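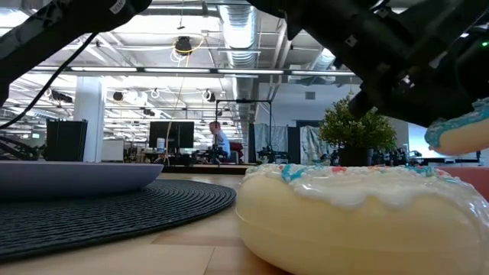 Can the machines clear the table yet?

By Ainhoa Segura

Every December I get the same question from my family: when will a robot do the dishes for us? I write for this newsletter about automation, so they think I must have a date. I don't have one. But I can report on a chore that comes before the dishes, and that is putting the things from the table onto a plate or into a bowl.

For this job, many teams now use toy food. Toy donuts are good for practice. They don't leave crumbs, they don't get old, and when one falls on the floor you pick it up and continue. They are also more difficult than they look. The icing is smooth and the edge is round, so two fingers have to close at the right height or the donut slides away. A person does this without thinking, while talking on the phone.

I asked Honeylyn Soriano, who worked for many years in a hotel kitchen before she moved to Mykhailiuk to test kitchen equipment, what she would want to see before she trusted an arm with breakfast service. Her answer was short. "Show me 400 plates in one morning, and show me the ones that went wrong too." In her old kitchen, a new employee was left alone at the pastry counter after two shifts. She doesn't see why a machine should get an easier exam.
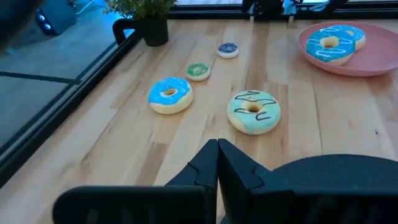

The small pieces are the part I would watch. A donut is thick, and the fingers can take it from the sides. A thin disc the size of a cookie lies flat on the wood, and there is almost nothing to hold. People solve this with a fingernail, or they push the cookie to the edge of the table and catch it there. For a gripper with two stiff fingers, both of these tricks have to be learned.

Then there is the plate. The first donut has all the space it wants. The second one has to go beside it or lean on it, and the arm must let go without pulling the first one along. Mark Anthony Catacutan, who plans the packing lines at Drircombe, told me that on his lines this moment of letting go causes more stops than picking up. He keeps a notebook of the stops, and last year he wrote down 192 of them for one tray of soft rolls.

So, my opinion for this spring. On a shop floor, where the same product comes in the same position all day, the machines are already useful and I would not argue with anyone who buys one. At home I would still wait. A kitchen table is different every evening – there is a letter under the bowl, or a child has put a spoon in the cup – and somebody has to decide what is trash and what is dinner.

My mother-in-law asked what I would pay for an arm that only clears the breakfast table. I said 600 dollars, if it also wipes. She said she would do it herself for less.

Readers who use an arm for sorting or table work, in a business or at home, are welcome to write to me. I would like most to hear about flat objects, and how you pick them up.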